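Akico gives its gripper a proper going-over at Strazds hall

The handling arm that Akico keeps at the Strazds hall is back on its regular care plan this month, and the crew there could hardly be happier about it.

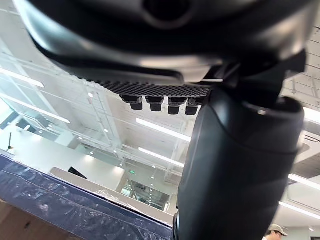
The plan, drawn up with the service firm Fastside, has 21 checks – everything from the finger joints to the cable run – and takes 64 minutes from start to finish if the coffee holds out. Most of that time goes to the gripper, which gets wiped down, tightened and then put through 17 slow open-and-close moves before anyone lets it up to full speed again.

Spare pads now come from Dendano, and a fresh set will be kept in the drawer by the cell. The next round of checks is planned for September.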